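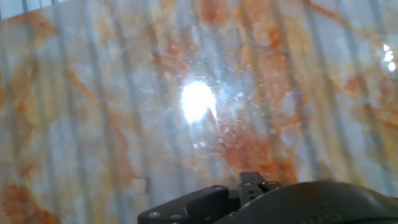
Attachment 1: polished surface, orange veining, with glare spot and fine specks around it

From: Sandro Tedesco
To: stone-care list
Subject: Re: Etching vs. residue on polished calcite stone

Leonor, replies inline below, with the parts I have no opinion on trimmed out.

Leonor Tavares wrote:
> We look after the lobby and two upper floors of the Owen building. The
> counters and the lobby floor are polished marble, installed at different
> times, and we have no record of the supplier for either. Since July the
> tenants have been reporting dull marks on the counters. The cleaning
> contractor says the marks are residue from the old sealer and wants to
> strip everything and reseal. I think at least part of it is acid etching,
> in which case a strip and reseal will do nothing. Is there a way to tell
> the two apart without sending a sample out?

Yes, in most cases, with things you already have in the cleaning closet.

Residue sits on top of the polish. An etch is a loss of polish. Every test below comes down to finding out which side of the original surface the mark is on.

First, look at the mark at a low angle with a single light source on the far side of it. Turn off the overhead lights if you can, since banks of tubes or blinds put stripes across a polished face and will hide a shallow etch completely. Move your head until the reflection of the lamp passes through the mark. Over an etch the reflection goes soft or breaks up and then comes back sharp on the other side. Over residue it usually turns hazy or shows faint color, and the edge of the haze has drag lines from the cloth.

Second, solvent wipe. Put acetone on a white cotton rag, wipe a patch the size of your palm that covers half the mark, and let it flash off. Ventilate, no flames, and keep it away from plastic edge trim. If the wiped half clears and stays clear, you had a film. Wait until the stone is fully dry before judging. A wet etch looks fine, and this is how a lot of bad strippers get sold. If the building was ever on a water-based acrylic finish, acetone may only smear it. In that case use the alkaline stripper the contractor already has, diluted per the label, on the same size patch, and rinse it twice.

Third, fingernail and plastic razor. A film heavy enough to see will generally give you something on the edge of a plastic blade. An etch gives you nothing, though on a deep one you can feel a slight drag compared to the polish next to it.

> The marks are mostly rings and short runs near the sinks, plus a few
> spatter patterns behind the coffee machine.

Rings and runs on a calcite stone near a sink are etches until shown otherwise. Residue follows the path of the mop or cloth. It does not make a ring the size of a cup. The spatter could be either, or could be hard water scale. Scale stands proud of the surface and a plastic blade will catch it. Do not let anybody use a descaler on it. Every descaler I know of that works on lime scale works equally well on marble.

> The contractor has been using Eltari neutral cleaner and says it cannot
> etch.

I have not used that one and can't speak to it. Get the safety sheet and look at the pH at use dilution as well as in the concentrate. Then ask what is used on the sinks and faucets. In the last three buildings I was called to, the floor cleaner was fine and the damage came from a bathroom product being carried over on the same cloths. Color-coded cloths fixed two of them. The third had no fix short of changing the product.

> They quote 876 square feet including the lobby.

Then you should separate the two jobs before you answer the quote. The lobby floor has a traffic problem if it has any problem at all, and you have not described one. Ask for the counters as a separate line.

On repair: a light etch on polished marble comes back with a polishing powder and a white pad, hand or low speed, kept wet. Work out past the mark in all directions so you don't leave a bright dish in a slightly worn field. If the powder does not bring it up in two passes, the etch is too deep for powder and you need to hone first and climb back up through the grits. At that point hire somebody, and have them do a test area before you sign for the rest. I would not start a beginner on a counter at eye level to the front desk.

On sealer: an impregnating sealer slows down staining. It does not stop acid from reaching the calcite at the face. If the tenants have been told that resealing will prevent the rings, that should be corrected now, or you will be having this conversation again.

Jummai Anozie posted a log sheet to this list a while back for tracking marks by location and date found. It may be worth digging out of the archive. We ran it for 30 working days at Plallel and ended up with 122 entries, with 25 of them at a single counter next to a juice dispenser. Moving the dispenser to a laminate shelf cost nothing - the honing we had already been quoted for would have been repeated every year.

> Vichien thinks the orange veins are softer and etch faster than the
> rest. Is that possible?

Possible. Iron-bearing veins sometimes come with clay or with old natural fissures that the factory has filled with resin. The resin will not etch but it can dull under solvent, so keep your acetone patch off the veins the first time. If you see the vein standing slightly higher than the ground on either side of it, the ground has been attacked and the fill has not. Run a straightedge across it with a lamp behind and it will show.

I would like to hear the result of the acetone wipe, from the sink side and from the coffee side separately. Please say which rag and which light you used.

Sandro

--
Sandro Tedesco
Stone and terrazzo maintenance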